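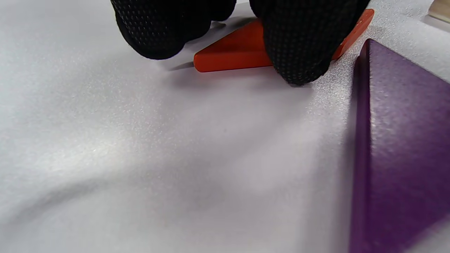
Korkor Mensah wrote in to say her triangles won't sit flush any more, and could we please save the set before October!

**Ticket 227 — Ponomard shape blocks, gaps along the long edge**

- 09:15 Asked which shapes. Orange and purple, she says, both triangles. Squares are fine.
- 10:40 Suggested a wipe with a barely damp cloth, then 15 minutes flat on a towel. Great fun to watch a set come back together, so I asked for news!
- 14:05 Better — one corner still lifts. Mawuli Gbeho is posting 2 spare triangles from Flundport.

Status: open until the spares arrive.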